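# Small washroom sink with a dark counter: how do I keep the top from filling up?

**Melina Theodorakopoulos** · April 2, 2022

Hi all! I finally have a little utility room of my own (second floor, old building in Pletenau) and I love it to bits, but I'm losing the fight with the counter. It's a white sink set into a dark top, and every single thing that comes through the door lands next to it. Cups, soap, a bottle of something, papers, more cups. I clear it in the evening and by lunch the next day it's back.

The floor is just as bad. I've got a box of clear plastic bits I keep meaning to sort, a knot of white cords, and a slatted wood pallet that I was going to turn into a shelf in December. It's still a pallet.

What I'd like to know:

- where do you put small cups that get used all day long?
- does a soap dish on a dark counter always leave that chalky ring, or am I doing something wrong?
- is there any sane way to store cords in a room with a sink in it?

I can't drill into the walls (renting), and my budget is small. Any ideas welcome, I'm really excited to get this room right!

---

**Alfredo Cruzado**

Oh, I love this kind of room! Mine is a bit over two steps wide and I've redone it four times, so here goes.

Start with the back edge of the sink, the strip by the faucet. Decide what lives there and be strict with yourself. I'd say the soap and one other thing. Everything else has to earn its spot somewhere else, and the front of the counter stays bare so you can set down whatever's in your hands.
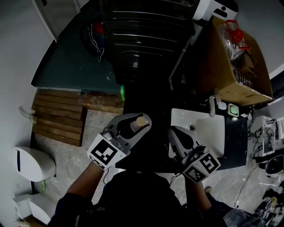

For cups, get a shallow tray with a lip and stand them upside down on a folded dishcloth inside it. When the tray is full you wash the lot, dry them and start over. I went from cups on every flat surface to one tray, and it took me an afternoon to get used to it. The little see-through ones are terrible for hiding water spots, by the way, so wipe them with a dry cloth before they go back.

The chalky ring is hard water plus soap, and on a dark top it shows like crazy. White vinegar and warm water, half and half, on a soft rag – but check what your counter is made of first! Vinegar will eat into real stone. If you aren't sure, use a drop of dish soap and dry it off well. I lift my soap dish once a week, rinse the bottom and put it back, and the ring has never come back.

Cords: coil each one separately, tie it with a strip of old T-shirt, and write on a bit of masking tape what it belongs to. Then they go in a lidded box up high, well away from the sink. Do it in one go with music on. It's so satisfying!

---

**Shiela Barredo**

vinegar

also get rid of the pallet lol

---

**Lorna Lumanlan**

Don't get rid of the pallet! They're great for keeping boxes up off a floor that might get splashed. I used one under my detergent in the old place on Macapagal and it lasted for years. Sand the top planks so you don't get splinters, and check underneath for spiders now and then.

I agree with Alfredo on nearly everything, except I'd sort the plastic bits before the cords. A cardboard box near a sink goes soft at the bottom sooner or later, and then you've got clear plastic all over the floor (ask me how I know). Tip it out on a towel, match lids to bottoms, and anything without a partner goes. What's left will probably fit in something half the size, with a proper lid.

For the no-drilling problem, a tension rod between two walls holds a surprising amount if the walls are close together. Hang cloths and a spray bottle from it. Measure at the height where you want the rod, old walls lean. And post again when you've done the counter, I want to hear how the tray works out!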